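4.2 The Lemonade Station Project

By the second half of the course, students had worked through the basic exercises at their own benches, and we wanted them to bring it all together in a task that felt like something a person might really want done. After a good deal of back-and-forth (and one very lively class meeting) the group at Clelum settled on a drinks station, which they named Brokura. The idea is easy to explain to a visiting parent and surprisingly hard to carry out: put cups where they belong, bring fruit and ice to them, and leave the table in a state the next group can live with.

Each team had 30 minutes per session at the station, and we held to that limit more strictly than to anything else in the course. Before a session, the team filed a short written plan saying which arm would do what, in which order, and what the person at the stop button should watch for. We can't say enough good things about these plans! They were often messy, and a few were written on the stairs on the way in, but teams that wrote them carefully tended to spend their time at the table teaching motions, while the others spent it talking about whose turn it was.

Demonstrations were saved in Bucur, the logging tool our students inherited from an earlier class and have been patching ever since. Over the term the teams recorded 3,890 demonstrations, of which 500 were set aside for testing before any training began. A further 286 were thrown out during review, mostly for missing sensor data or for a start position that did not match the plan. The review was done by the students themselves, in pairs, on Tuesday afternoons, and it led to some of the best conversations we had about what counts as a good example – a slow, hesitant grasp that ends well, for instance, divided the class almost down the middle.

Figure 6 gives three views of the station, with the cups, fruit and clear cubes that the plans refer to. 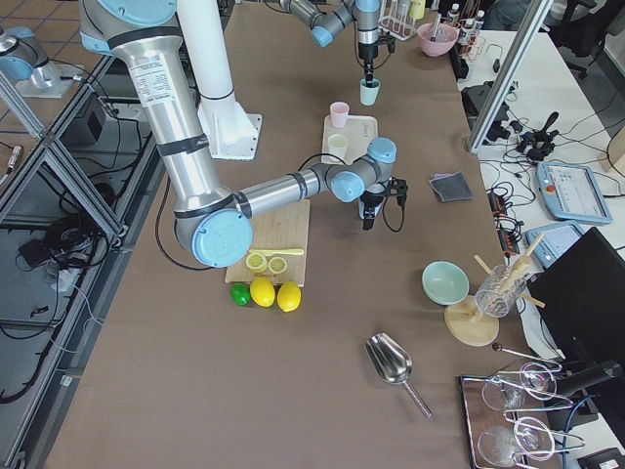
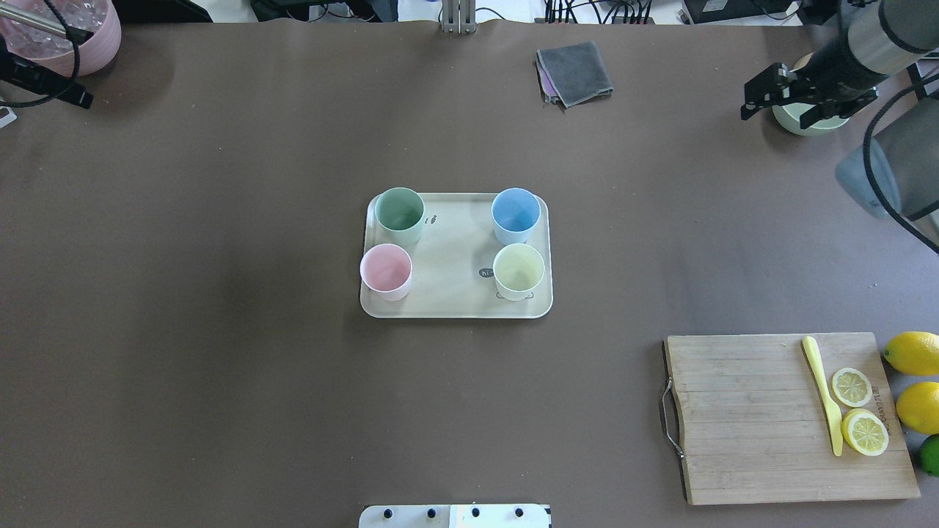
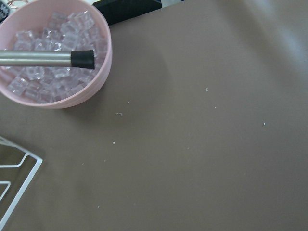 Figure 6. The Brokura station: (a) two arms at the shared table; (b) four cups on the tray, with the cutting board to the lower right; (c) a rod with a black tip over the bowl of clear cubes.

When we asked the teams afterward what they would change, the most common wish was for more time to talk with each other between sessions. Two teams working on the same step would often solve it in quite different ways and only find out at the final presentation, which seemed a shame to them and to us. In the version of the course now being prepared with our partners at Dutumby, every team will hand over to the next one in person, with a shared page of notes kept open through the term. We also plan to bring the review sessions forward, so that students meet the question of what makes a useful demonstration before they have recorded hundreds of them.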